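I bought the Fosov case in June, the 254 model, after the zipper on my old soft bag broke for the second time. I carry hand tools for repairing accordions and concertinas. It is not my full job, but I travel to customers two or three times in a month, and the tools are small, sharp and expensive to replace. A reed file that rubs against another file in a bag is soon a bad file.

I waited to write this until I had used the case for one whole summer and part of the autumn. Many reviews are written on the day the box arrives, and on that day everything is good.

## What I compared

I looked at three cases before I ordered. The first was the Stadau, which my colleague Gwilym Humphreys has used for many years. It is plastic, orange, and you can stand on it. It is also very thick, so the inside is much smaller than you expect from the outside. The second was a wooden tool chest from Ambrosio. It is beautiful and I would like to have it in my workshop, but it is heavy before you put anything in it. The third was the Fosov, a hard case with aluminum edges, in the style that musicians and photographers used when I was young.

I chose the Fosov for the weight and for the depth of the lid. My tuning bellows do not fit inside any of these cases, so I did not consider them.

## Inside

The lower part has a tray that lifts out. Under the tray there is one open space and a set of dividers which you move along small grooves. The dividers are stiff board covered with cloth. They hold well if the tools press on them from both sides, but a divider with nothing next to it will jump out of its groove when you drive on a bad road. I solved this with two strips of felt, glued on the short ends. It took me one evening and I have had no trouble after that.

In the lid there is a panel with elastic loops. I have 14 loops in mine. The small ones are correct for needle files and for the thin screwdrivers. The large ones are too large for everything I own, so I put a roll of leather in one, and the others are empty. I would be happier with more small loops.

The foam at the bottom is the weak point. It is soft and gray, and after one month it showed the shape of my pliers. I took it out and cut a new piece from a harder foam, the kind sold for camping mats. If you buy this case, I advise you to do the same at once, before you arrange the tools, because afterwards you must take everything out again.

## Handle and latches

I am strict about handles. With the old bag I had a strap that cut the shoulder, and I do not want this any more.

The handle on the Fosov falls down by itself when you release it, and it makes a sound when it falls. In a quiet house, with a customer who has a sleeping baby, you will notice this. The grip is narrow. For a walk from the car to the door it is comfortable, for a walk from the train station to the other side of the town it is not. Mafalda Morais, who plays one of the instruments I maintain, wrapped the handle of her own case with tape for tennis rackets, and I have copied her. It looks a little strange but the hand is thankful.
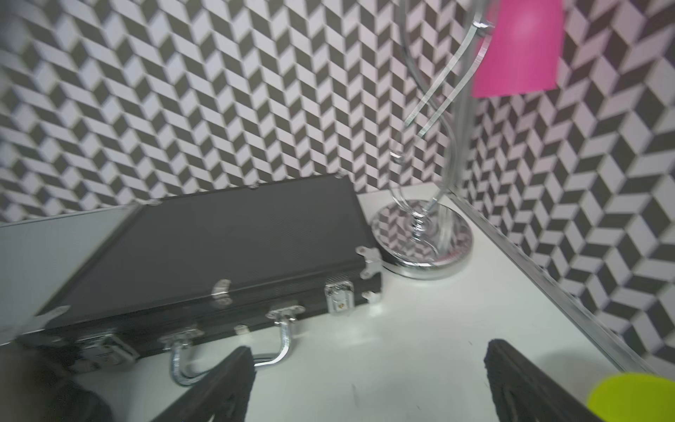 The latches close with a clear click. In the first weeks they were hard to open with one hand, and I had to hold the lid down with my elbow. Now they move easily. You can lock them with a key, and the case came with 2 keys on a thin wire ring. The keys are very simple and I think that a child with a paper clip could open the case. I lock it on trains only so that it does not open if it falls.

Please put one key in another place on the first day. I kept both on the same ring, and I was lucky that I found the ring again, in the pocket of a coat.

## The outside after some months

I was worried about scratches. My case has them, mostly on the bottom, where it stands on stone floors and in the trunk of the car. On the lid there are fewer than I expected. The texture hides small marks, and dust comes off with a damp cloth. Do not use alcohol on it. I tried this on a spot of glue, and the spot went away, but the place is now more dull than the rest.

One corner took a real hit when the case slid off a chair in the music school where Marcus Nakamura teaches. The metal there is a little bent. Nothing inside moved and the lid still closes correctly. I was more worried about the floor of the school.

Rain is another matter. The case is not waterproof and Fosov does not say that it is. After one walk in heavy rain I found some drops inside, along the line where the lid meets the lower part. For steel tools this is important. I now keep two bags of silica in the tray and I dry them on the radiator when I remember. If you work outside, take the Stadau, which has a rubber seal all around.

## The hinges

I want to say something about the hinges, as I had a problem with them and it was handled well. One of the screws on the inside became loose after a few weeks. I tightened it, it became loose again, and then I lost it. I wrote to the shop and asked for one screw. Jerome Pangilinan answered the next morning and sent me a small bag with six screws and nuts, without payment. I put them in with a drop of thread glue - the blue kind, that you can open later - and they have stayed.

A case at this price should have the glue from the factory. But I have had much worse service for much more expensive things.

## What it holds

For those who do similar work, my normal load is this:

- two sets of files in a leather roll
- reed scratchers and the small brass support
- flat pliers and round pliers
- four screwdrivers
- beeswax in a tin, and the little wax spoon
- pieces of leather for valves, in an envelope
- tuning meter with its microphone
- soldering iron, only if it is cold!
- a cotton cloth, a notebook, a pencil

With all this the case is full but it is not difficult to close. The weight is good for me up to this point. I once added a box of spare reeds from Elov, and then it became too heavy to carry for long with one arm.

Violin and guitar repairers should measure their longest clamp first. Virgilio Lacson borrowed the case for a weekend for his violin work and his clamps had to travel in a shopping bag.

## Price

I paid 300, with shipping, and I find that this is at the upper limit. For the same money the Stadau gives you better protection against water. The Ambrosio costs more, and you pay for the wood and for the dovetails, which are cut by hand.

I would buy the Fosov again for indoor work and for travel by car. I would change the foam on the first evening, glue the screws, and order it with the extra loop panel, which they now sell separately and which I did not know about. I have written to ask if the panel fits the older lid. When I have the answer I will add it to this page.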